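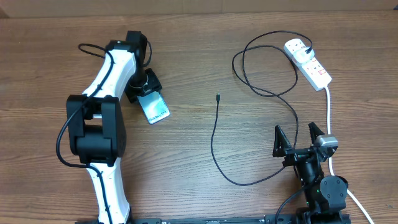 Charging and power: progress to July

Prepared by Lizelle Swanepoel for the Kovudo equipment fund

You asked whether the shared charging tables are worth a second round of money. My answer for now is that I don't know, and I don't think the numbers in the Jiltico summary settle it. The summary gives 235 charging sessions. A session is logged each time a phone is plugged in, so a person who pulls the cable out to take a call and then plugs it back in shows up as two people served. I went back through the sign-up sheet for the Yazdani room and found 41 names. I would use that figure until someone shows me a better one.

The grant paid for 6 tables. Two are in use. The others are waiting on outlets at the Ratton building, and I have stopped passing along the landlord's dates for that work. 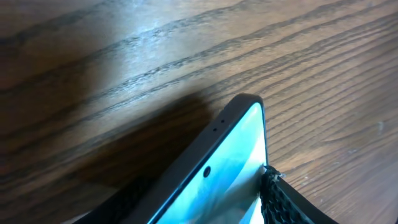 Phones are the whole case for this project, and we still have no record of what people bring in or how full the battery is when they sit down. The proposal said users would arrive with dead phones. I doubt it. Plenty of them come in with the screen lit, like the one lying on the tabletop with its pale blue wallpaper showing, and a lit screen tells us nothing about whether the owner needed our outlet. I have asked for one extra column on the sheet, battery level on arrival. It costs nothing and should have been there from the start.

On equipment, the power strips were bought as budgeted. Cables are a different matter. The plan assumed one style of connector would cover most users, with no survey behind it, and the replacement line is already spent. I am not asking for more until we know which cables go missing and which just don't fit.
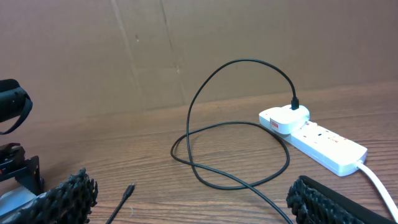
White power strip with plug adapter and black cable, tabletop setup.

Requested from the fund: no new money this period. Please hold the second payment until the Ratton outlets are in and I have sent a full month of sheets with the battery column filled out.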